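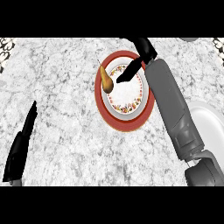

Failure Reviewer, Simulation Group
Herkness Robotics, full time

Our two-armed table setter, Vutik, is very good at putting food on plates. It is less good at letting go. Over 1769 simulated runs in June it squashed, flung or refused to part with the item 77 times, and once it drove its own wrist through the countertop, which in software costs nothing and in your kitchen would cost plenty.

We would like somebody to find out why before the real arms get the same code.

What you'd do
Replay failed runs and write down the moment things went south. Sort grip faults from planning faults. Argue with the Penry team, who wrote the release timing and are fond of it. Sign off, or refuse to sign off, on the force limits. Refusing is allowed and has happened. 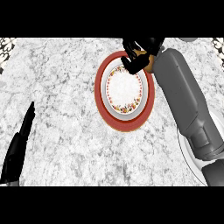
Sieglinde Schwerdtfeger adds that the limits are the whole job: if a hand won't open on command, she wants it treated as a safety stop, even when all it's clinging to is lunch.

What we need
Patience with log files. Some Python. Clear writing, as your reports get read by people who were hoping for better news. Experience with robot arms helps, and so does having broken one.

What you get
A desk by the window, 20 vacation days, and $500 a year for books or classes. No on-call nights. Vutik can fail without you until 9 a.m.

To apply
Send a resume and one page on a machine failure you got to the bottom of to Elis Foulkes at our Jimow office. We start reading on Monday.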